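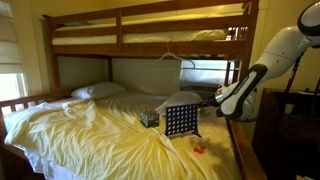 A reader from Ponley writes that her tire gauge shows a different number each time she uses it, and she asks which one to believe. My advice is to check the tires in the morning, before the car is driven. Driving warms the air inside and the number goes up. Press the gauge straight on the valve – if you hear hissing, the reading is too low. Take it again until two readings agree. The correct pressure is on the sticker at the driver's door, not on the tire wall. Check the spare too, and put the valve caps back by hand, without pliers.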